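Right, the paperwork one. People keep asking after Mavis Hutchins mentioned it at the allotment meeting, so I've typed it up. How to get a house full of loose paper into an order where you can find the boiler guarantee at 7am with no heating. Did mine in April, did my aunt's in Pircombe after that. Same method both times.

You need: a table you can leave alone overnight, file boxes, card folders, a pen that writes on card, a bin bag. Shredder if you can borrow one.

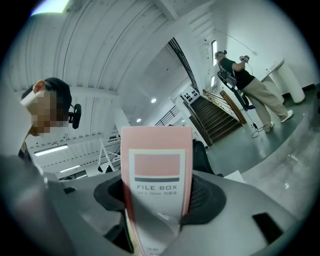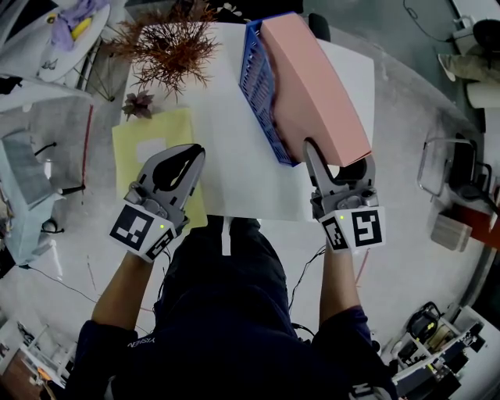 ## Before you sort anything

Get it all in one place. All of it. Kitchen drawer, glovebox, the carrier bag behind the door, coat pockets. Don't read anything yet. If you start reading you will still be sat there at teatime with a letter from 2 schools ago.

Envelopes off first. Every letter out, unfolded, flat, envelope in the bin bag. Boring but it halves the heap. Check inside before you bin -- I found a cheque.

Staples can stay. Paperclips come off, they catch on everything.

## First sort: four piles

Quick. A few seconds per sheet, no more.

- **Keep for good** -- birth, marriage, death, deeds, wills, qualifications, anything with a wax seal or a stamp that looks serious
- **Keep for now** -- bills, bank, insurance, tax, car, guarantees
- **Do something** -- needs a reply, a payment, a phone call
- **Go** -- menus, old renewal quotes, the manual for a kettle you no longer own

If you can't decide, Keep for now. Don't agonise. You get a second go at it later.

The Do something pile goes somewhere you'll see it. Mine's under the fruit bowl. Don't file it, ever. Filed means forgotten, ask me about the parking fine.

## Second sort: headings

Only the Keep for now pile. Make the headings out of what you've got, don't copy mine off the page. Mine were:

1. House
2. Car
3. Money
4. Work and tax
5. Health
6. Pets
7. Things with a plug

Keep the names plain. Angharad Eynon did hers with "Domestic Administration" and "Household Sundry" and couldn't tell you a week later which one had the council tax in. Say it how you'd shout it up the stairs.

One folder per heading to start with. If a folder won't shut, split it. Money turned into Bank and Pension by the end of the first evening.

Newest at the front. You nearly always want the newest.

## Boxes

Box files with a lid, or the upright open sort, doesn't matter. I bought Toleo ones because the shop by the station had them, they're fine, a bit thin at the corners. Irfan Sial swears by the ones from Chaudhry's which are dearer and do seem to stand up better when they're half empty. Check they take A4 *in a folder*, not just A4. A folder is wider than the paper. Obvious once you've bought the wrong ones and had to take them back.

Colours are nice but don't rely on them. Wrote a whole colour key once, lost the key. Write the words on the spine, big, facing out.

Don't fill a box past the point where you can get your hand in. You want to flick through, not wrestle it.

Keep for good goes in its own box, upstairs, away from pipes. Tell one other person where it is. Nighat Usmani has ours written down and we've got hers.

## How long to keep things

This is where everybody wants a number and I'm wary of giving one. Tax stuff, look up the current rules for your situation, it's diferent if you're self employed. Otherwise what I do:

- utility bills: until the next yearly statement turns up
- bank statements: depends if you can get them online. If you can, shred
- guarantees: until they run out or the thing breaks, whichever's first
- car: everything, for as long as you have the car. Hand it over when you sell
- payslips: I keep them all. Probably too many

Staple the receipt to the guarantee. Fades though, till receipts go blank, so photocopy anything over £20.

## The index sheet

Optional, but do it. One side of A4, taped inside the cupboard door. Box name, folders in it, account or policy numbers only if the cupboard is somewhere private. Pencil, so you can change it.

Aqeel Usmani does his on a spreadsheet with 138 lines in it. Lovely. Won't help much in a power cut.

## Keeping it going

One tray by the front door. Post goes in opened and flat. Saturday morning, kettle on, empty the tray into the boxes. If you skip a week it's still quick. Skip two months and you're back to the carrier bag.

Once a year pull each folder and thin from the back. I do it when the car insurance comes round becuase I've got the boxes out anyway.

## Shredding

Anything with your name plus a number on it. Name and adress only, I just tear it up. Small shredders overheat, so do a handful then give it a rest. Shreddings are fine in the compost if there's no plastic windows mixed in -- mix them with the wet stuff or they go to a mat.

Photos, kids' drawings and old letters are not paperwork. Separate box, separate day, don't let them in the room while you're doing this or you'll get nothing done.

Will add a bit about scanning when I've worked out the scanner.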